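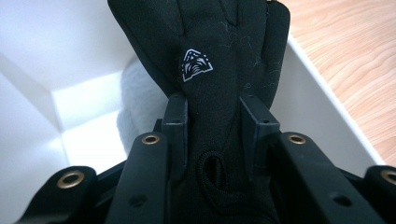 Lost gloves and scarves from the winter walks are being sorted at Warnar Hall, and we would like them to go home before the hall closes for painting. Most have no name in them, so please look for small details when you come to claim. A black glove with a little white peaked logo on the back and a cord loop at the cuff should be easy enough for its owner to recognise, even with the pale lint on it. Huguette MacDonald has the box and will be in the small room after each coffee morning until the end of the month. Anything left then goes to the Arkska clothing bank, which handed out nearly 300 items last winter.

The sorting is done on the table in the small room. Please keep drinks off it and wipe it with a dry cloth when you finish.

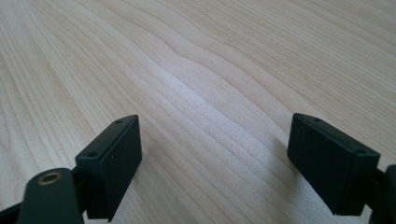 The pale wood tabletop in the small room.

Walks start again in September. Name tapes are 4 pence each from Huguette.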